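Home Guides Budget Sheets FAQ Contact

Buying your first robot arm: the questions I get most

Last updated January 1, 2024

I run a small two-arm setup in Prultville and I've now bought most things twice, so I get a lot of emails about money. I've put my usual replies on one page. Prices are what I paid, in pounds, and yours will differ.

What did the whole lot cost you?

The first year came to £3,028, and that's with a secondhand pair of monitors and a table I already had. The arm kit from Ondov was the biggest single line by a long way. After that it was motors, because I ordered no spares with the kit and then paid postage on each one separately (don't do this!).
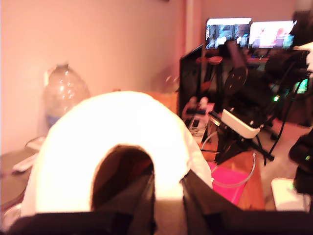 How long should I allow for delivery?

Allow 30 days for the arm and a bit more for anything custom. Brarnora quoted me two weeks in July and the box turned up in the fifth, with the power supply following on its own. I now order the slowest part first and don't book any time off until it's in the house.

Is it worth paying extra for the better gripper?

I think so, if you want to pick up household things. I started with the basic Gaber one and spent £48 on replacement finger pads before giving in and buying the bigger model for £737. It opens wider, the fingers are stiffer and I can get pads for it from more than one shop. If you're only moving small blocks about, stay with the cheap one for now.

Do I need a budget for test objects?

A small one, and most of it can come out of your weekly shop. I set aside a bit every month and I'm always surprised how little of it goes on anything clever. Kitchen roll is brilliant value for this: the roll is big and pale with an embossed swirly pattern, and a plain chrome holder gives you a proper target to plan a task round. Add a mug, a couple of tins and a big bottle of water and you've got a decent spread of shapes for less than the postage on one motor.
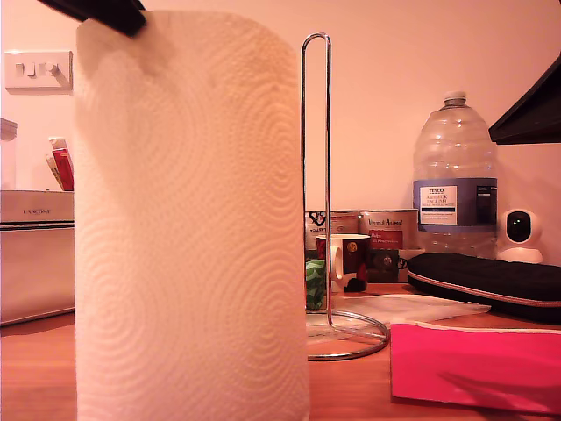

Table space is the thing I'd plan for before you spend anything else, and I got it badly wrong. I measured the base of the arm, bought to fit, and forgot about reach, cables and all the stuff that ends up living at the back. Tall things need thinking about too. A multi-litre water jug with a narrow neck takes up more room than you'd guess once an arm has to get past it, and a glossy wooden top like mine throws back faint reflections, so if you're choosing a surface from scratch I'd look at matt ones first. Mark the full reach out on the floor with tape, then add a hand's width all round.

Should I buy one arm or two?

Start with one unless you've got a job in mind that needs both. The second costs the same again, plus another power supply, and your spares list doubles. I waited eight months and was glad of it, as by then the kit had been revised and the new brackets were much better.

What about running costs?

Mine are mostly cables, pads and the odd motor. I keep a separate pot for it and top it up when I've had a good month. Electricity hasn't made a noticeable difference to my bill, though I do switch everything off at the wall at night.

Can you send me your spreadsheet?

Of course, it's under Budget Sheets. The tab called "spares" is the one to copy first.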